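About Holora

Hi, I'm Aisling Foley, and I run Holora, a small evening language school above a bike shop. We teach Irish, Portuguese and Polish to grown-ups, most of whom swore off languages at fifteen after one too many verb tables. If that's you, come on in!

I started the school with one class, one whiteboard and a kettle that tripped the fuse box (twice in the first week). I'd been teaching high school for years and kept meeting parents in the hallway who'd say, "I wish I could still do that." So I rented a room and put a card in the bakery window. Four people came. Two of them are still here, and one now teaches our Tuesday beginners.

These days we have 41 students and three rooms, plus a landing where people stand and finish their conversations long after I've started turning the lights off. Classes stay small. A ten-week term costs $195, books included, and you can pay in two parts if that's easier, just tell me when you sign up.

How do we teach? Lots of talking, right from the first night. You'll order soup, complain about the weather, and argue about whose turn it is to do the dishes, all with maybe sixty words to your name. Grammar turns up when you need it (usually around week three, when everyone suddenly wants the past tense). There is homework, but it's short, and I won't chase you for it. 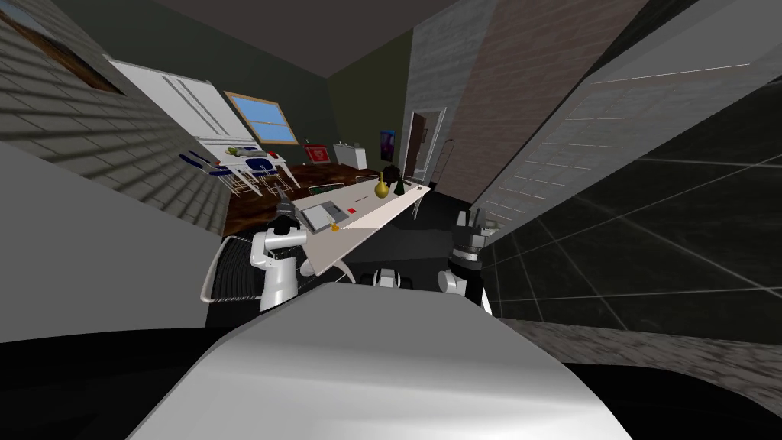

Kieran Corrigan: I did two terms of Irish and the second one is where it clicked for me. My grandmother's letters had been in a drawer for years and I can get through most of a page now with a dictionary. Only complaint is that the break is too short.

Fair point about the break, Kieran, and it's fifteen minutes now. We also have a lending shelf, a film night once a month, and a summer conversation group that meets in the park through August.

The new term starts Thu 5 January at 7 pm. Beginners don't need to prepare anything. If you've studied before and aren't sure which class fits, call or stop by and we'll chat for ten minutes over tea. The door is the green one to the left of the bike shop, and the bell sticks, so press hard.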